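Apr 18, 2023 – cutlery and sticks, white table

Good day on the table! I finally got the white sheet down without a big ridge in it (faint creases only, I can live with those) and went through the Bidetti forks before anything else. I love these forks. The two-tone ones are the prettiest things in the whole Cavisdale drawer: coppery brown handle, then the bright steel neck and those four skinny tines. Kenza Naciri wants them kept apart from the plain set, so they now have their own tray, top shelf, left side.

Note for the table log: on the white sheet the dark handles read well from across the room, and the bright steel is harder because it picks up every lamp. I tried the Stedura lamp turned down a notch and liked it better. Try again with the blind closed.
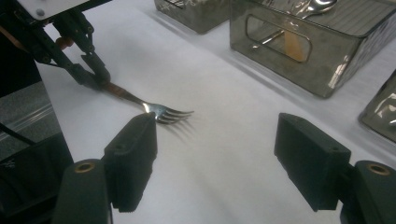

Weights next. The fork is 41 g on the small scale, 37 g on the old one, so the old one needs new batteries or a new life. I'm going with the small scale from now on and have crossed out the March numbers on the sheet by the door.

After lunch, the long thin stuff, and this was the fun part. White, reddish brown and silver all lying on one table look great together, much better than I expected from a pile of sticks! Sorting by color is quick. Sorting by length is slow, and I want to redo it with a ruler taped to the table edge. The metal ones roll if you so much as lean on the table – a strip of felt might fix it, and Erraji sells it in 20 cm pieces.

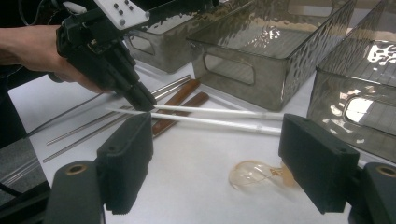

White rods over the brown sticks, metal rods at left.

To do:
– ask Kenza whether the brown sticks go with the cutlery or with the rods (I say cutlery)
– felt, 2 pieces
– new label for the fork tray, the tape one is peeling
– wipe the sheet and leave it flat overnight, don't fold it again

Spoons tomorrow. There are more than 20 in the bottom drawer and I haven't looked at half of them.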